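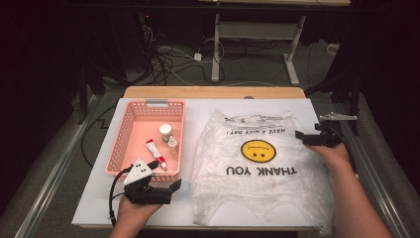

2026-06-19, caderno da bancada

Passei a manhã na tarefa da farmácia (cesto de um lado, saco de plástico do outro) e a tarde, já com o café frio, nas contas do segundo semestre, que prometi deixar escritas aqui para toda a gente poder resmungar à vontade.

Começo pelas garras de mão. O par que temos vai servindo, mas queria muito um segundo par completo, para não pararmos tudo cada vez que um cabo começa a falhar! A Drernora pede 3.000 euros pelo par, com suportes incluídos e entrega em 36 dias. A Zangate ficou de mandar proposta desde fevereiro e continuo à espera, coitados, devem andar aflitos.

Dedos de substituição: 78 euros o jogo na Lavutus. Eu encomendava dois jogos já, que o saco fino é traiçoeiro de agarrar e acabamos sempre a experimentar pontas diferentes. Placas de marcadores imprimimos cá, como de costume.

Cabos e calhas para o chão: 134 euros. Sei que parece um luxo ao lado do resto, mas por mim era a primeira compra a sair, e com muito gosto.

Falta decidir se o software Ko entra neste orçamento ou no do ano que vem. A licença atual ainda nos chega até dezembro, por isso inclinava-me para esperar, mas quem o usa todos os dias que escreva aqui por baixo o que acha.

Por fazer: insistir com a Zangate, confirmar se os portes da Lavutus estão incluídos, comprar mais sacos e um ou dois frascos pequenos para variar os objetos.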